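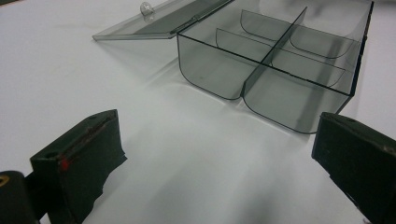
The organizer with its lid open

How to remove sticker glue and a cloudy film from clear plastic boxes?

Posted in Home and Cleaning, 8 May 2025

Hello everybody. I have bought a lot of used plastic organizer boxes from a sewing shop in Kamath which was closing in March. The plastic is gray and you can see through it, with a lid on a hinge. I want to use them for buttons, snaps and bobbins. The price was very good, 80 for the whole lot, so I do not complain.

My problem is the following. On most of the lids there was a paper price label. The paper came off in warm water, but the glue stays and now it collects dust and threads. Besides this, some boxes have a white cloudy film inside, mostly in the corners, where my finger cannot reach well. I washed them two times with dish soap and the film comes back when they are dry.

I tried nail polish remover on one lid, only a small place, and it made the plastic dull and a little sticky. I stopped immediately. Now I am afraid to try anything stronger. Also I do not know which plastic it is, there is no recycling sign that I can find.

What can I use that is safe for this kind of plastic? And is it possible to repair the dull place? Thank you in advance for your patience with my English.

hutine_sewing 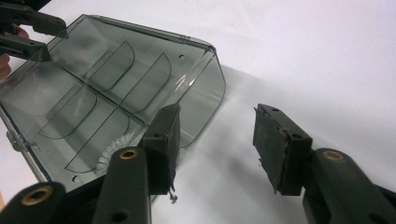

Stuvine812
You were right to stop with the nail polish remover. If it contains acetone, it melts the surface of many clear plastics, and the dull place is the plastic itself and no longer any dirt. Please do not use it again, also not diluted.

For the glue I would take plain cooking oil. Put some drops on the glue, spread them with a finger and wait 15 minutes. Then rub with a soft cloth, always in one direction, so that the glue rolls together into small balls. If it is old glue you must repeat. After this wash with dish soap and warm water, otherwise the oil will go into your threads and you will be much more unhappy than with the glue. Do not use the green side of the sponge.

The white film sounds to me like lime from the water. Where do you live, is the water hard? Mix one part white vinegar with 2 parts of water and leave it in the corners for a short time, then go in with a cotton swab or an old soft toothbrush. Rinse it well. The last rinse I do with distilled water and I dry with a cloth immediately. When you let the box dry by itself, each drop leaves its ring again.

No dishwasher! The heat can bend the lid, and then it does not close anymore.

astar_mail
just use rubbing alcohol, works for me every time

Stuvine812
With alcohol I would be careful, because we do not know which plastic it is. Some clear plastics get very fine cracks from it, and you may see them only some days later. If you want to try it, take the underside of the box that is already damaged.

For the dull place, a plastic polish for scratches can help a little, but after acetone it will probably not become perfect. I have one such lid myself and I have put a label over it.

hutine_sewing
Thank you both. The water in Hutine is very hard, we must clean the kettle all the time, so I think it is lime. I did the oil yesterday evening on the first lids and the glue is gone, only one label needed a second time. The vinegar I will do on the weekend. For the dull lid I will also take a label, this is a good idea, but this time one with the glue that comes off easily. 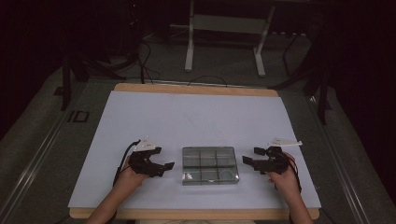 The work table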